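Reviews > Grippers and handling > Hand tools

Plirnell two-finger hand gripper: long-term review
17 April 2023

We bought two of these in February to work out a fruit-sorting routine before putting any of it on an arm. The Plirnell is the same two-finger head Feltbridge fits to its small pick cells, with a handle in place of the wrist flange. You squeeze, the fingers close, and the readings go to a laptop.

The job was dull on purpose. Oranges and kumquats go in a printed card tray on a cutting mat, and the operator picks them out one at a time. The blue pads grip well on waxy peel and the linkage has very little side play.
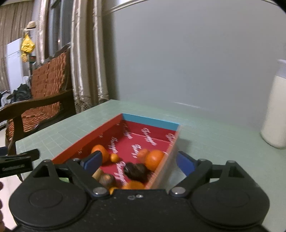 The fault

After 400 picks on the first unit, the left finger began to lag. You don't notice with a full-sized orange, as the right finger pushes it across until both pads bear. With a kumquat the late finger arrives hard, and the fruit either splits or shoots out sideways.

Worse, the force reading stayed normal throughout. The sensor is on the right side only, so the software had no idea anything was wrong. On an arm it would have carried on damaging fruit all shift.

We took the head apart. A pivot screw on the left linkage had backed out by 2 mm and the arm was binding on it. There was no threadlocker on that screw or on the one beside it. The second unit had the same dry threads, though it hadn't yet started to lag. 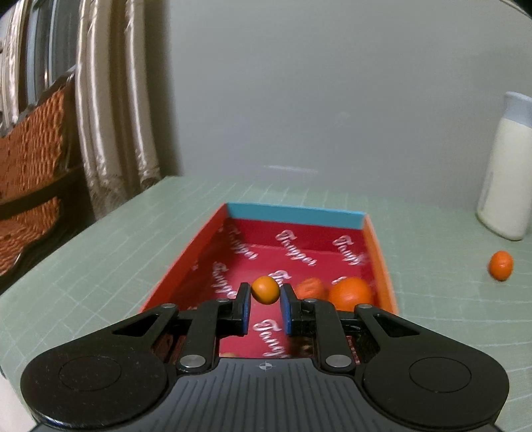
Small round fruit is the best check we have found. Close slowly on a kumquat and watch whether both pads touch together. If one is late, stop and look at the pivots. Keep your other hand away while you do it, as a binding finger lets go suddenly and there is no release button on the handle.

Liapis, the supplier, sent replacement screws in 3 days but no bulletin, and the manual still says the head needs no maintenance. We refitted with medium threadlocker and now check the pivots weekly. No trouble so far.

The Hoso gripper we used before is slower and heavier, but it has a sensor in each finger and would have flagged this.

Grip: good
Build: fair
Fault reporting: poor
Overall: 3 out of 5

Contact us | Corrections | Back to top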